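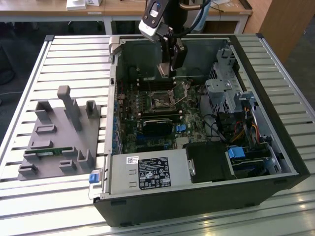
Wed 3 April

Quick one tonight, dinner's in the oven and I have maybe the length of a lasagna to get this down.

So I've been trying to get out from under the paper. And the files. Mostly the files, but the paper came first. Fourteen years of living in the same place and every drawer has a folder in it, every folder has a warranty for something I gave away. Started in February with the hall closet. Still going.

Rules so far, such as they are:

One box at a time. Not two. I tried two and mixed up the taxes with my aunt's recipes and lost a whole Sunday.

Scan it or toss it, same day. No "later" pile. The later pile is how I got here.

Photos are last. Do not open the photos. You will sit on the floor until it gets dark.

Paper was fine in the end, sort of boring even. The computer stuff is worse. Old documents, old email exports, a folder called "new new desktop" inside a folder called "desktop backup" inside one called "stuff." I had 2341 files in there. Some of them are the same letter to my landlord saved over and over with one word changed. I do not know who I was trying to impress. He never fixed the window.

Chiamaka Akpan (we used to share an office, she now does records for the county and is scary good at it) told me to stop making folders. Just stop. Put the year first in the name, then what it is, then who it's from, and let search do the rest. I argued with her for most of a phone call. Then I tried it on the insurance stuff and it took no time at all. 2019 water heater Moster. There it is. Found. I've been making folders inside folders since college and could have been outside.

She also says keep two copies in two differnt places, and one of them shouldn't be in your house. I have one copy. In my house. Working on it.

Danjuma says just put it all online and forget it. Danjuma Sani also lost a year of his kid's pictures when he stopped paying for a thing called Ronitz and didn't read the emails, so. I love him but no. I'm getting a plain drive and leaving it at my sister's. She has a drawer.

Things I found that I'm keeping:

The lease on my first apartment. Rent was a joke.

A note from my dad about how to bleed the radiators, with a drawing. The drawing is terrible. Scanned it AND kept the paper, rules be damned.

My list of 100 places to eat before I moved away. Never moved away. Ate at 40 of them, plenty of the rest closed. Ogundipe is still there, still has the good pepper soup, still cash only.

Things I let go of: every phone manual. A language course I never opened. The whole folder of job applications from the bad year, that one felt good. Didn't even look through it. Ok I looked at one. Cover letter started with "I have always been passionate about logistics." Gone.

What's left is 142 scans with names like scan0087 that I have to open one by one to see what they are, plus the blue suitcase under the bed, plus the photos, which I'm not opening, see above. Plan is ten scans a night with the radio on. Last night I did four and then read an old electric bill for some reason.

If anybody has a way to rename a bunch of these without going cross eyed, tell me in the comments. Simple please. I don't want to learn a whole program, I want to be done by summer.

Ok timer. Lasagna. More next week if I get into the suitcase.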